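Wednesday, July 3, 2019

Cold morning, fog until nine o'clock. I wore two jumpers inside the house and the window in the bathroom still had water on it when I came home.

The water bill came to $313. Last winter it was never so high, and I live alone, so I read the paper three times with the dictionary beside me. I know most of the words now, but "service charge" and "usage charge" I always mix up. The service charge is the same if I wash one cup or one hundred. The usage charge is the one which has grown.

I went out with the torch before work and lifted the lid of the meter. There was a big spider, which I left in peace. The black numbers said 1635. I wrote this on the back of the envelope, turned off every tap and sat down with my tea. After the tea it was still 1635, but the small red wheel was moving very slowly. I would not have noticed it if Vinh Thân had not told me to look at the wheel and not at the numbers. He had the same trouble in Midby, in the house behind the bakery, and it was the toilet.

So tonight I must do the test with food colouring. You put some drops in the tank at the back, wait, and if the colour comes down into the bowl by itself, the rubber part is old. I have only green. I hope green is good enough.

At lunch I wrote to the agent at Jekard. I wrote the email in my head on the bus and it was very polite there, but on the screen it looked angry, so I took out "immediately" and put "when you are able". Then I put "please" in two places. I also asked about the kitchen, if they could check the tap and under the sink at the same visit, and who must pay for the lost water if the fault is an old part. I think this was the most difficult sentence. In my language we have one short word for such a thing. 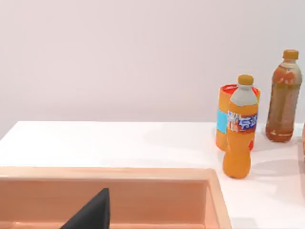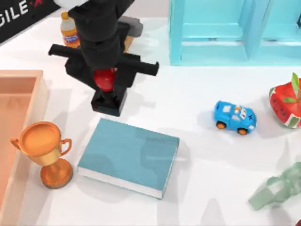 Bernadette Fitzsimmons answered before three o'clock, much faster than I expected. She wrote that a plumber can come on Friday morning between eight and 11, that I should keep the bill and not pay the usage part until he has made his report, and that the water company sometimes gives money back for a hidden leak but the owner must sign the form. She also asked me to take the meter number again last thing at night and first thing in the morning, with no water used between. I had not thought of this. It means no glass of water after I brush my teeth, and no toilet either, so I will drink my last tea early.

I answered "Thank you for your prompt reply", a phrase from the course in June. It felt a little stiff but correct.

Kha Lại will change shifts with me on Friday. I promised her my Saturday for it, and half of the lemon cake.

Later: the green drops went in after dinner. The bowl is a little green already, on the left side. I wrote the meter number on the envelope under the first one and put the torch by the door for the morning.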